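Oral History of the Eltberg Ferry: Second Progress Report
Submitted to the Jorketti Fund, 1 August 2025
Prepared by Kumudini Miah, project lead

You asked for a shorter report this time, with fewer adjectives. I have done my best with both.

Where we are

We promised you 56 recorded interviews with people who worked on, rode, or complained about the Eltberg ferry before the bridge opened. We have 29. The other people have all agreed to talk, mostly after the tomatoes are in. Riders turned out to be easy to find. Deckhands are harder, and the two we traced first each told us that the other one was lying and should be left out. Both are in.

Transcription

Mahfuz Dissanayake has typed up 22 of the interviews and is keeping pace, apart from the one with the former ticket agent, which runs four hours and contains a full account of a boundary dispute. We have asked Mahfuz to mark that part "land matters" and move on. He reports that it gets good near the end and would like to finish it.

Spelling remains a problem. The landing on the north bank appears in our transcripts as Trillitz, Trillits and, once, Trellis. We are going with Trillitz, which is what the old timetable says, and expect letters.

The logbooks

The county let us scan the surviving logbooks, 1,754 pages in all. They were stored above a boiler and look it. Most entries give the weather, the number of wagons or cars, and the state of the cable. One pilot recorded only his lunches for an entire winter. We scanned those pages too, on the principle that you paid for all of them. The index is done through the third book.

Money

Spending is on plan except for travel, which is over by $165. I had budgeted for the bridge. The bridge was closed for repainting in the spring, so for five weeks everyone researching the ferry had to drive the long way around, and several of our interview subjects were kind enough to point this out. We have covered the difference from the printing line and are not asking for more.

What slipped

The listening evening planned for June did not happen. The hall had double-booked us with a dance class, and the dance class had paid. We now have a firm date in September, in writing, and the hall has thrown in the chairs. The exhibit panels are drafted but too long – the first one, on the cable, could be read comfortably in the time it took to cross.

Next period

Interviews come first, starting with the three oldest people on the list. After that, Mahfuz will finish the index and I will cut the panels to a length a standing person can bear. We would also like your opinion on the title. The working one is "Wait for the Bell," which everybody likes except the man who rang it.
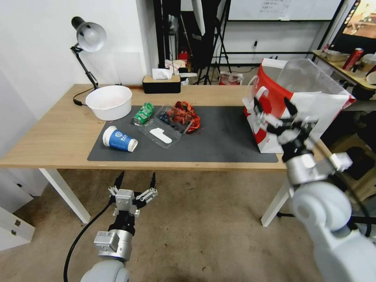 He would prefer "The Eltberg Ferry, Its Operation and Equipment." Please let me know which you favor before the panels go to the printer, and I will break the news to whoever loses.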